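Cleaning and sealing a marbled stone countertop, what is safe?

Posted in Kitchen and Home, December 2022

culico_home
Hello everybody. We moved to an apartment where the kitchen has a countertop of brown and gray stone with a marbled pattern. The previous owner left no papers, so I do not know if it is real marble or granite. Near the sink there are two dull spots, each one the size of a coin. I was cleaning with vinegar and water for 8 weeks before a neighbor told me this is bad. Is it possible to repair the spots by myself? And must I put a sealer on it? I rent, so I do not want to spend more than 70 dollars.

Lenell
Please stop the vinegar today. If the stone is marble or limestone, the acid eats the polish, and the dull spots are called etching. It is not dirt and you cannot wash it away. For small spots there is a polishing powder for marble. You put a little with water, rub with a soft cloth for a few minutes, then rinse and look at it from the side, against the light. First try it in a corner behind the toaster. If the stone is granite, do not use this powder, it needs a different product.

For the sealer, make a test with water. Put a spoon of water on the stone and wait 10 minutes. If the place becomes darker, the stone is drinking and it needs sealer. If it stays the same, leave it for now and test again in July. As you are renting, I would write to the landlord before you polish anything.

gimgate12
just use dish soap, it is fine. mine is 12 years old and never sealed

Cocco
I agree with Lenell about the water test. I want to add that lemon, tomato and wine make the same marks as vinegar, so wipe them quickly. For every day I use warm water with one drop of mild soap, and after this a dry towel. A busy pattern hides small marks quite well, so maybe yours look worse to you than to your guests. 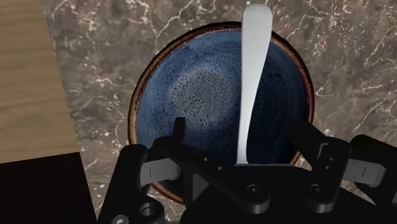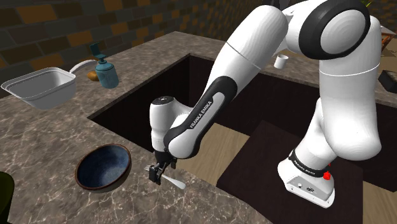 Marbled stone countertop. The first picture shows the brown-gray color from above.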